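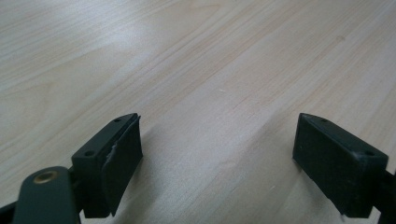 Figure 2. Pale wooden tabletop with the grain running on the diagonal. Glare washes out the grain towards the upper left.

4.2 What people mean by a cleared table

I should say how I got interested in bare tables, as it wasn't where the study began. Araba Nartey and I had set out to look at how households share out the jobs after a meal, and we had a nice long diary form with boxes for washing up, putting away, sweeping and so on. Wiping the table was one line near the bottom (we nearly cut it!). Then the diaries came back and people had written more in that little box than anywhere else on the page, up the margins in some cases, and I found myself reading those bits first.

In the end we had 197 diaries that mentioned the table at least once, and 84 of them used the word "clear" or "cleared" without saying what they meant by it. So we went back and asked. For one group, a table is clear once the plates and glasses are gone, and crumbs don't come into it. For another it has to be wiped as well. And then there's a smaller, rather fierce group for whom the job isn't finished until there is nothing on the wood at all, right down to the last fleck. One of our diary keepers wrote, "If I can feel it with my hand it's not clear," and I've thought about that at my own breakfast ever since.

Pale wood came up again and again in the follow-up chats. People who own a light table tend to say it hides dust and shows everything else, tea above all. People with dark tables say the reverse. I'd expected the colour to matter, but I hadn't given any thought to the light, and that was Miroslava Polák's doing. She went through the interview notes and marked every place where somebody talked about bending down, tilting their head or walking round to the other side to check their work, and there were loads of them. A patch of glare like the one in Figure 2 does two jobs at once in these accounts. Look straight into it and you lose the grain, so the wood looks nearly white and a small mark could easily go missing. Get your eye down low, though, and our diary keepers swear the same shine shows up every smear. Both things were said to us with great confidence, sometimes by the same person.

A tiny white speck, like the one a little above the middle in the figure, is just the sort of thing our groups split over. It might be a bit of dust or something else small; I couldn't tell you. We put the question in general terms to everyone who came to the January meeting: would one speck stop you calling the table clear? The first two groups mostly laughed. The fierce group didn't laugh, and Danica Sokol, who was taking notes, has underlined the word "obviously" in her record of what they said.

The grain matters too, more than I'd have guessed. Several people told us they wipe along it, and were quite put out at the idea of going across. Others had never noticed which way theirs ran and had to go and look, which held up a few phone calls. Si-eun Moon wondered whether those who follow the grain were taught to by somebody, and we did ask, but the answers are a muddle. Some said a parent, some said a school woodwork room, and plenty said it just felt right. With grain as straight as this you'd have a clear line to follow, but on a diagonal it doesn't match the way most people told us they move the cloth, side to side and then towards themselves. I'd love to know what the grain followers do when they sit at the corner.

We had a go at turning all this into a scale, with bare and wiped at one end and "plates gone" at the other. Ionuț Avram tried it out on the follow-up answers and got stuck almost at once on things that live on the table for good: the fruit bowl, the salt, a candle. Is a table with its fruit bowl back in place clearer than one where the bowl has been left on a chair? Our diary keepers couldn't agree, and I'm afraid the four of us in the office couldn't either. For the rest of this paper I use "bare" for a surface with no household things resting on it, dust allowed, and keep "clear" for whatever the person speaking wanted it to mean. The counts in Section 5 follow that rule, apart from the Ilell diaries, where the form had only a tick box.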